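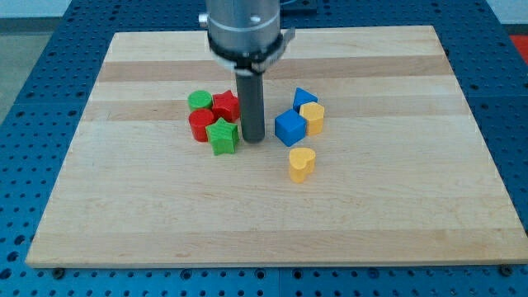 Maximiliano Benítez would have paid full price for Tonura, and told other players so on the Eltetby forum after the puzzle game became free to download in April. Brurnimside, the studio behind it, said 3,000 people had claimed a copy by noon on the first day. The offer covers the base game only. The 2 expansion packs, Arrieta and Winter Roads, are still sold separately. Players who bought Tonura before the change will get 500 coins to spend in the in-game shop.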